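Print this page | E-mail this page

Home | Families | Playrooms | Resources | Contact

Shape Blocks on a Board: Setting Up a Sorting Activity

Prepared by Coralie Bolger and Adwoa Dankwa, Kokum Family Learning Centre
Last reviewed 24th November

This guide is intended for parents, carers and playroom staff who wish to offer a simple sorting activity using the plastic blocks from a shape-sorting toy. It covers the choice of surface, the arrangement of the blocks, the activity itself and the care of the materials afterwards. The sorting box that came with the blocks is not required for the first stages, and we recommend that it be put away until the child is familiar with the shapes.

Before you begin

You will need a set of coloured shape blocks, a flat board large enough for the blocks to be spread out, and a shallow tray or basket. Sets held in our toy library include hearts, stars and a number of rounded or many-sided shapes. Sets from different manufacturers should not be mixed, as small differences in size become a source of frustration when the sorting box is brought back into use.

Check every block before it is offered to a child. Run a thumb along the moulded edges and discard any piece that is cracked or has a sharp seam. Blocks must be too large to fit entirely inside a child's mouth. Where there is any doubt, use the small parts tester kept at the front desk. Children under two should be supervised throughout.

Choosing the surface

Blocks may be used on the floor, but a board gives the activity a clear boundary and helps the child to see which pieces are in play. A pale timber board is well suited to the purpose. Bright colours stand out against it, and a matt finish does not throw glare under ceiling lights. Avoid patterned cloths and printed mats. A child who is still learning to pick out the outline of a star has enough to attend to.

The board should be larger than the activity appears to need. When the blocks occupy only a small part of it, there is space for the child to move them apart, line them up or make separate groups without pieces falling over the side.

If the board is placed on a table, it must not slide. Rubber matting underneath is sufficient for most households. In the Zirkel Room, where the boards are used by several groups each day, Siamak Sharifi has asked that staff test each one by pressing on a front corner before the session starts. A board that rocks should be taken out of use and reported in the maintenance book.

Arranging the blocks

Place the blocks together in one close group, a little back from the front edge of the board. A group invites the child to separate the pieces, whereas a neat row can suggest that the work has already been done. Let some blocks rest against one another. Keep the shape faces upward where possible, so that the outline of each piece can be seen from above.

Begin with a few blocks only. Include at least one pair that share a colour but differ in shape, such as a green star and another green piece. This is the most useful feature of the whole arrangement, as it allows the same blocks to be sorted in more than one way.

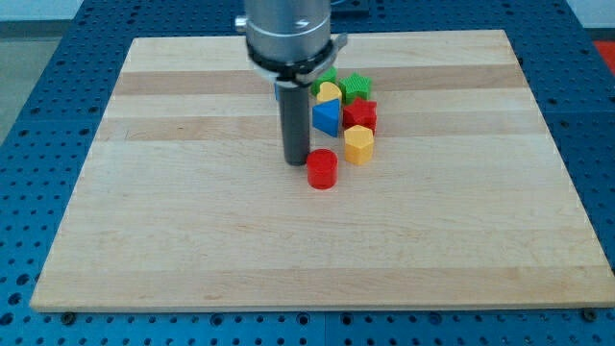 Sit beside the child and not opposite, so that both of you see the shapes the same way round. Allow a minute or two of free handling before giving any direction. Many children will stack the blocks, knock them together or hand them to the adult one at a time, and all of this is worthwhile.

Leading the activity

1. Pick up one block and name it plainly: "heart", "star". Trace the edge with one finger and offer the block to the child to do the same.

2. Return the block to the group and ask the child to find it again. If the wrong block is chosen, name the one that was chosen and repeat the request. Do not take the block away.

3. Move to colour. Ask for all the green pieces, and leave a clear space at one side of the board where they may be placed.

4. Bring the blocks back together and sort by shape. Children who have just sorted by colour may continue to do so. Accept this and try again on another occasion.

5. Invite the child to set the rule. Older children enjoy making a group and asking the adult to work out what the pieces have in common.

Sessions should be short. Stop while the child is still interested – a second session later in the day is of greater benefit than a long one.

Extending the activity

Once the shapes are well known, draw around each block on a sheet of card and ask the child to match the pieces to their outlines. Ljubica Živković's notes on outline matching are available in the Perić folder at the front desk. A cloth bag may also be used, with the child reaching in to identify a shape by touch. The heart is usually found quickly because of its two lobes. Rounded and many-sided blocks are harder to tell apart and should be introduced later.

The sorting box may be returned at this point. Offer it with two blocks at first.

Cleaning and storage

Plastic blocks should be washed in warm soapy water, rinsed and left to air dry on a rack. Textured faces hold dirt and may need a soft brush. Timber boards must not be soaked. Wipe them along the grain with a damp cloth, dry them at once and store them flat, away from heaters.

Toy library sets are to be returned in their original bags with the label facing outward. Missing pieces should be noted on the return slip – there is no charge for a first loss. Enquiries about borrowing may be directed to Ermira Lazarević at the front desk. The toy library closes for stocktaking in June, and all sets are due back before the end of May.

Print this page | E-mail this page

Back to Resources | Next: Threading and Lacing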